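The Keys on the Marble

The robotics club at Avbridge met in the old music room, which is how Llinos Pugh came to be teaching a robot arm to pick things up within reach of a metronome. She had asked for a proper lab back in March and been given this room instead, with its lavender walls and a radiator that knocked whenever somebody was trying to think. She had grown fond of it, as you do with a room where you have eaten a great many sandwiches.

The arm was called Mulder. Onni Hyvönen had named it in the first week, and by the time anyone thought to object, the name was already on the sign-up sheet.

"Keys next," said Onni, reading from the list. "Do we have any keys?"

There was a good deal of patting of pockets. Helmi Lehtinen had only a bus card. Fongchan Chaimongkol had a bicycle lock with a combination, and offered it anyway, and was thanked. In the end Llinos went to her coat and brought back her own, the one to her mother's house, on its blue fob. She had carried it for so long that she hardly felt it in her pocket anymore. The house had been sold that winter, and the new people had changed the lock, and she had gone on carrying the key all the same.

"Will it scratch?" Helmi asked, looking at it and then at the gripper, whose paint had seen better days.

"Let it," said Llinos. "It's only a key."

She laid it down on the marble pattern, well out in the open where Mulder would have a fair chance at it, and went to stand by the door with her tea, where she could not be tempted to help. They had been through the soft things already, and the round things, and an awful afternoon of spoons. Flat things were the worst. A flat thing gave the fingers so little to get hold of, and Fongchan had rewritten the approach twice, staying until 5 with his coat on and his lunch still in his bag.

"Slower on the way down this time," he told Onni.

"I was slow last time."

"You were slow at the top, and then you were fast, and then we had to find the spoon."

Helmi laughed so hard that she had to put the laptop down on the piano stool, and then they had to wait for her, and the radiator knocked, and Llinos thought how much her mother would have liked the three of them. She would have fed them, for one thing. She would have wanted to know what the arm was for, and listened right through to the end of the answer.

"Ready, Miss Pugh?" Onni called.

"Whenever you are," she said, and found that she had put down her tea.
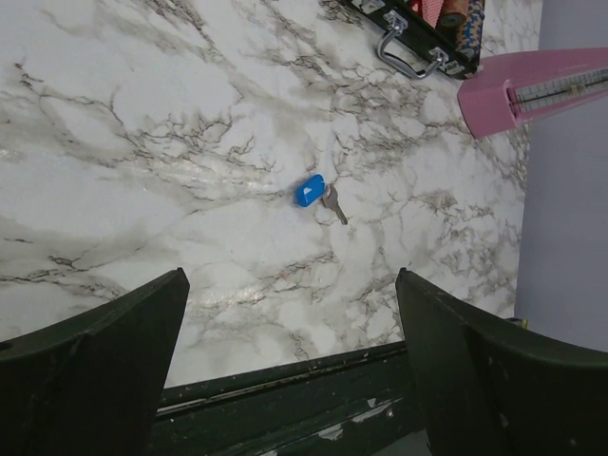 Mulder and the key to the old house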